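What the robot does to a break (and to the person sitting across from it)

My report for the workplace technology module is about Chaudhary, a small company that packs sample boxes for snack makers. I picked it because my cousin Aarti Khurana used to pack there in the summers, and because they'd just brought in a robot they call Odo. I went in for 12 visits in November, mostly mornings, and talked to anyone who'd put up with me!

The old way was simple. You picked up a packet, checked the weight, put it in a tray and did it again until lunch. Aarti says she could do it while planning her entire weekend. Now Odo handles a share of the packets and a person sits at the desk with a laptop, keeping an eye on the log and stepping in when something needs a human.

I expected everyone to tell me the job had gotten easier, and in one way it has (sore wrists came up a lot, and always in the past tense). But Santosh Chauhan, who moved from packing to the laptop seat, told me he goes home more tired than before. "My hands get a rest and my head doesn't," he said. I wrote that one down twice.
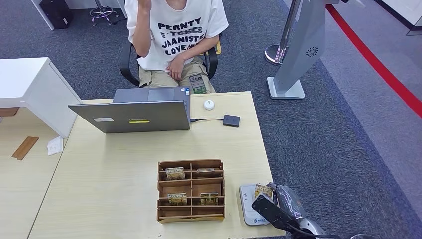 The other big thing is pace. When five people packed at one long table, the fast ones helped the slow ones and the whole group drifted along together. Odo goes at Odo's speed. You can't ask it to slow down while you finish a story, and Fergus Aitken, the shift lead, admitted that the chatting has pretty much died off in that part of the room. He's trying shorter turns at the desk now, 45 minutes and then a swap. Most people like that better, though Mohit Saxena would happily stay all day if they let him.

I also gave out a short survey. I got 21 forms back out of 27, which I was really pleased with. The question that split people most was "Do you feel you know more about your job than a year ago?" The desk people mostly said yes. The packers mostly said no, and a few wrote in the margin that they hadn't been offered the training yet. I think that's my main finding, and I'd missed it completely in the interviews because I kept asking about the robot and hardly ever about who got to work with it.

If I did this again I'd go to some afternoon shifts too, and I'd talk to the people who left. Thanks to Aminu Haruna for reading my drafts and crossing out half the adjectives.

Related reports
Self-checkout and the night shift
Who trains the trainers? Notes from a parcel depot
Three weeks in a hospital laundry

Last updated: November
Contact the module office | © Student Reports | Back to top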